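3.2 Collection of demonstrations

All demonstrations were given by remote control. The operator moves two leader arms, and the two arms at the table follow them joint by joint. We did not use hand guiding for this part of the study, and the difference between both methods is discussed in Section 5.
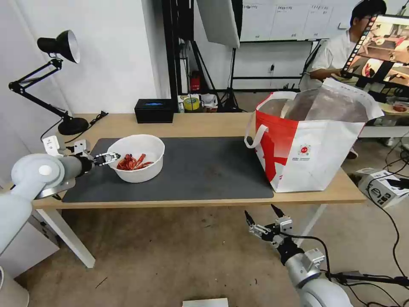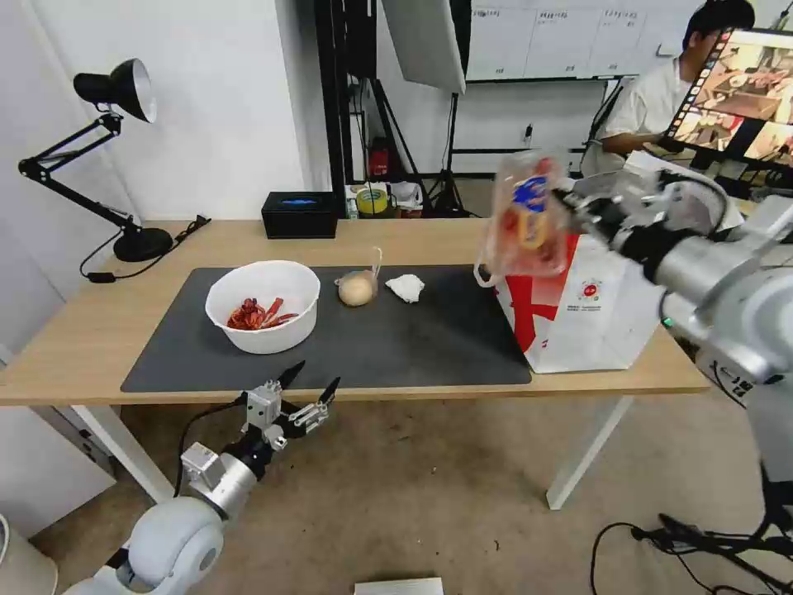
Figure 3. Bagging task with two arms. Both views show the bowl on the left side of the mat and the shopping bag on the right side of the table.

Each episode starts from the same rest pose of the arms, but the positions of the objects are changed by hand. The operator is free to choose which arm makes the grasp. In total we recorded 2970 episodes on the Vomodley setup, and 107 of them were removed after review by Oluwaseun Edet. An episode was removed when an object fell outside the table or when the operator paused for more than 3 seconds.

We noticed that soft packages are harder to teach than the rigid ones. The operator has no force feedback, so he often closes the gripper more than necessary, and the policy learns this habit too. For this reason the gripper command was limited in the later sessions. The same limit was kept for the Stumlow baseline, so that the comparison in Table 3 is fair.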